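**The Rose Vanity**

My sister and I got to Tultside on a Sunday, before the doors were properly open, and I knew inside a minute which piece I wanted. It was the white dressing table with the oval mirror. There were roses on it! Big carved ones, the kind you want to run your thumb around, petal by petal.

"You don't even wear makeup," my sister said.

"I wear it at weddings."

"You've been to two weddings."

She was right, but I had already sat down. The tag on the side said lot 206, from the old Corrigan house, and beneath that, in pencil, that the last owner had done her face at it every morning before the 6 o'clock ferry. I loved her immediately. I pictured her half asleep, one elbow on the white top, getting her lashes curled while the kettle made a fuss in the next room.

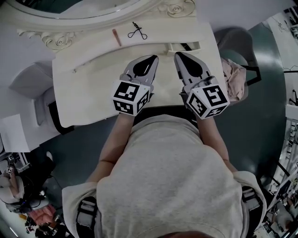
"Move over," my sister said, and there wasn't any room to move over, so we shared, one hip each, like we used to on the piano bench. She picked up the eyelash curler and worked it open and shut.

"Mom had one of these. She told me it was for olives."

"She told me it was for stamps!"

We laughed until a man carrying a lamp gave us a look, and then we laughed more quietly, and worse. My sister put the curler down beside the lipstick, very gently, with the loops facing us. I think she was starting to like the table too, though she'd have eaten the price tag before she said so.

The price tag said 489 dollars. I had 300 and a jar of quarters at home.
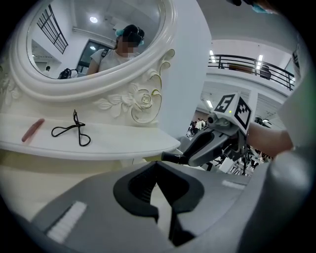 "Look at the leaves," I said. "Someone sat there and made every one of those."

"Someone at a factory."

"Someone at a factory with a wonderful hand, then."

She leaned in. Our mother's dresser had been a brown Pomix thing with a stuck drawer, and we had both learned to braid our hair in a mirror with a crack through it. I could see her thinking about that. She tilted her chin left and right, the way she did at fifteen – then she fixed a bit of my hair that had come loose and kept her hand there a second.

"Where would it even go?" she asked.

"Under the window. I'd move the plants."

"You'd never move the plants."

"I'd move the plants for this!"

She took out her wallet and counted the bills onto the white top, slowly, licking her thumb like a bank teller in an old movie.

"It lives with me in the winter," she said.

"Fine."

"And I get the lipstick."

I told her she could have it, and I went off to find somebody who could help us get it down the stairs.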